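Nilter W3 Wrist Capture Kit
Close-range demonstration recording for gripper arms
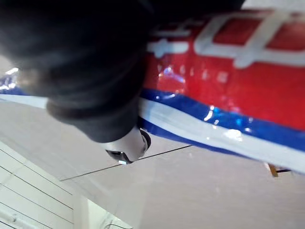
What it records
Wrist video, joint positions and gripper opening, written to one episode file on a shared clock. The camera sits close to the fingers, so the contact area stays in view while the housing takes up part of the image. Glossy film and printed wrap are kept as they appear, glare included – the recorder applies no highlight correction.

Episodes
Default length is 300 frames. Operators start and stop with a foot switch. An episode can be marked keep, discard or review, and the mark is stored with the operator's initials.

In the kit
Camera module, wrist bracket, foot switch, 3 m cable, recorder software (Gelulau format; Motis export optional).

Setup notes
Fix exposure before the first episode of a session. Leave a cable loop at the wrist so that full rotation does not load the connector. Repeat the five-point alignment after any change of fingertips.

Ordering
Part no. W3-321. Bracket drawings for other arms on request from Lavanya Panicker, Nilter applications desk.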